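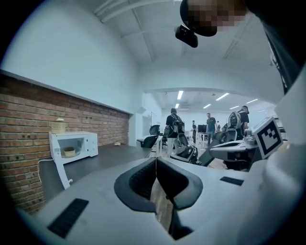
Comparing hand-held grippers - workshop tips

Quick notes from testing two grippers at the Norport workshop through August. Written up in a rush between runs, so take what's useful.

Same jobs for both. Open a cupboard, lift a lid, move a basket, put it back. If you change the job halfway the comparison is worthless. We did this and lost a morning.

Pads first. Soft ribbed pads hold a basket rim well, slip on anything greasy. Wipe them with a damp cloth every 50 grabs. No washing up liquid, it leaves a film and teh next run looks worse than it is.

Pralitz gripper: light, nice trigger, jaws a bit slow to open. Good for kitchen stuff. Jerovora: stronger squeeze, squashed two paper cups and a bread roll. Back the spring off a turn before you try anything soft.

Weigh everything with the camera on. Ours came to 800 grams and wrists start complaining at 32 minutes or so. Swap hands. Swap people if you can.

Tape over shiny white plastic near the lens if you get glare. Matte tape, not parcel tape.

Printed markers - keep them flat and keep them clean. A curled corner threw our tracking off more than bad lighting did. Glue stick onto a stiff block, then leave overnight under a book.

Cables: clip them up the forearm. Loose loops catch on drawer handles, every time.

Wearing a head camera too? Tighten the strap, nod hard, shake your head, tighten again. Then check the picture before you start and not after lunch.

Write the score down straight away. Pass, drop, or fumble. 8 tries per object was enough to see a differnce, after that we were just tired.

Still to do - the Kocabaş controller. Buttons feel cheap but the lag is lower, I think. Will add notes when I've had it on the bench properly.

14 comments | 32 shares

Contact | Copyright Norport workshop notes | Back to top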